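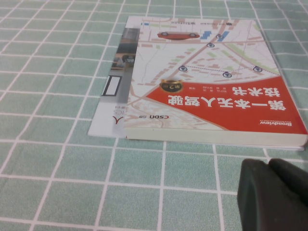
The map book on the green cloth.

Hongmei Shao came back to the table in April, after the apartment on Hollis had been let and the new tenant had asked for the keys early. Most of the furniture was already gone. The table was staying, and the cloth was still on it, pale green with white lines, the one her mother had bought to do sums on with the girls when they were small.

Ruoxi Zou had gotten there first. She was sitting on the floor by the wall with her shoes off, eating crackers out of the sleeve.

"I put the books out," she said. "You said you wanted to see what there was."

Hongmei looked. The thick paperback was the one she had been thinking about on the train. It had a street map on the cover and a red car. Her father had taught from a book like that for 18 years at the Ren driving school, and he had made both of them read it before he would let them sit behind a wheel. Ruoxi was only a cousin, but he made her read it too.

"Is it his?"

"It's the one that was in the drawer. I don't know if it's his. He'd have written in it."

Hongmei turned a few pages standing up. There was no writing in the first chapter or the second. On page 249 somebody had put a pencil line under a sentence about giving way to traffic on a wider road. The line was very straight. He had used a ruler for everything.

"It's his," she said.

She put the book down near the left side of the table and pulled out the only chair. The plan was to write a letter to go with the keys. The tenant would need to know about the hot water, and the window that had to be lifted before it would slide, and the woman downstairs who took in packages. Ruoxi thought a text message would do. Hongmei said her father would have written it out, and so she was going to write it out.

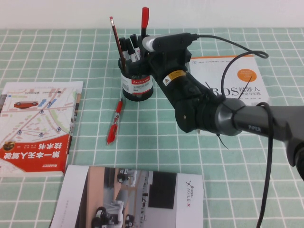 She tried the red pen first and then thought that red looked like a scolding. Ruoxi said to use the pencil. Hongmei said you couldn't give a stranger a letter in pencil. They went on like that for a while.

In the end she used a black marker, and it took up so much room that the hot water alone filled a page. She had to leave out the part about the Geltero bakery closing at noon in summer. She numbered the pages and wrote the apartment number at the top of each one.

"What about the mailbox?" Ruoxi said.

"What about it?"

"It sticks."

Hongmei wrote that the mailbox stuck.

It took them roughly 25 minutes. When it was finished Ruoxi read it aloud, and corrected one word, and they left it in the middle of the table with the keys on top. Hongmei put the map book in her bag. The bag would not close over it, so she carried it down the stairs under her arm.

The bus was late. Ruoxi took the book from her and opened it on her knees under the shelter light.

"Who has right of way," she said, "if you're turning left and I'm going straight?"

"You do," said Hongmei.

"And if I've stopped to let you?"

Hongmei had to think about it. The bus came around the corner before she had an answer, and Ruoxi kept her finger in the page while they got on.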